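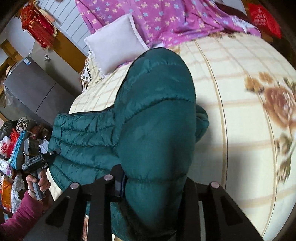

By the press officer, Karkance

Karkance opens its winter coat store for September, and asks that pockets be emptied first

Karkance, the clothes storage and repair service, will start taking in winter coats again this September, this time with a folding service for people who have lost the argument with their own puffer jacket.

The service is called Brellar. Customers bring in a padded coat, or have it fetched, and it comes back in the autumn cleaned, mended where needed and folded to a size that fits on an ordinary shelf. Last year Karkance looked after 1,000 coats at its Orkiler store. Most were quilted, a good many were dark green or near enough, and several came in carrier bags under some strain.

Quilted jackets are awkward things to put away. The body will lie fairly flat on a bed if asked nicely. The sleeves have other ideas, and a puffed sleeve pressed down at the cuff tends to come up again at the shoulder. Brellar folders work on a flat surface, lay the body out with its rows of padding level, bring the sleeves across one at a time and roll from the hem towards the collar. Straps are not pulled tight, and vacuum bags are not used on down, whatever the advert said.

For those who would sooner do it at home, Karkance has put its method on a single sheet of paper, free from the Orkiler counter. It assumes the reader has a bed, a patterned sheet they have stopped noticing and ten minutes before somebody wants the bed back. Close the zip first. Turn the hood in, if there is one. Smooth the air out along the seams with the flat of the hand – kneeling on the coat is quicker, and the repair desk is grateful for the business.

The repair desk will also be open for split seams, tired zips and edging that has come adrift. Matching thread is kept in 95 shades, including 2 teals that staff insist are different. Small seam repairs are included in the Brellar price for any coat left for the season. Larger jobs are quoted before any stitching starts.

A new storage room, fitted out by the joinery firm Vogler, adds 110 shelves to the Orkiler building. They are deep enough for a long coat folded in three, and the room has been given a door that shuts, an improvement on the previous arrangement.

Coats can be handed in at the counter from nine in the morning throughout September. Each one is given a cloth tag and a paper receipt. Owners are asked to check the pockets, including the inside one. Tissues will be thrown away and coins returned. Conkers will be dealt with case by case.

Wool coats are welcome on the same terms. Ski suits, sleeping bags and duvets are not part of the service at present, although Karkance is aware that people will try.

Notes to editors

Prices and opening hours are available from the Orkiler counter. Copies of the folding sheet can be sent by post on request.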